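November, notebook entry, afternoon

Continuing from the page about the trajectory filter. Saranya Iyengar asked me to write the numbers in one place before we change anything in the pipeline, so I do it now while I still remember.

**State of the data**

- 662 demonstrations recorded for the tabletop set, all with the two hand-held grippers
- 198 of them involve flat rigid objects (picture frames, trays, book covers)
- the rest are soft or round objects, I leave them out today

The question is the same as last week: why does the policy do well on round objects and badly on flat ones? My first idea was the pose tracking. I replayed the flat subset with the tracker from Fahy and compared it with our old one. The curves are nearly on top of each other. So I stop blaming the tracker, at least for the slow motions. For fast motions I did not check.

**What I see in the flat subset**

When the object is thin, small errors in the wrist angle become large errors at the far corner. A person corrects this without thinking, with a little rotation just before closing. In our data this rotation is very short and the smoothing step in Preseo removes a big part of it. I plotted one demonstration with smoothing and one without, and the difference is easy to see in the last part of the approach.

I changed the smoothing window from 9 samples to 6 and trained again on the flat subset only. Validation loss is a bit lower. I don't want to say more than this, it is one seed and I did not run it on the arm yet.

**Second point, views**

The wrist view is wide, so the object looks large when it is between the pads and becomes small very quickly when you move away. For the frames there is another problem: the gripper body hides the lower part of the object exactly when the policy needs to know the angle. I think we should give the network a few earlier steps also, and not only the current one. Saranya thinks the second gripper's view is enough for this. We did not agree, so we test both.

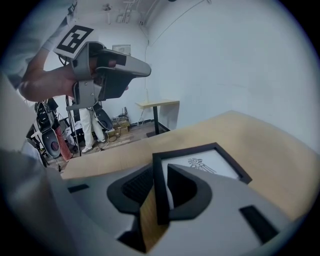

For the history version I will keep the same encoder and only stack the features, so the comparison stays fair. Memory on the Lesteo machine is the limit, almost full already with the two-view input. If it does not fit I reduce the batch first, and the resolution only after that.

One more thing about labels. The Stavine export writes "grasp closed" from the jaw width, and with a thin frame edge the width is so small that the label sometimes comes late. I found this in the flat subset only. Threshold is now a parameter in the config file, default not changed.

To do:

- train again with two more seeds, window 6
- history version against two-view version, same split
- ask Saranya which split file she used for her table, mine has a different order
- fast motions with the Fahy tracker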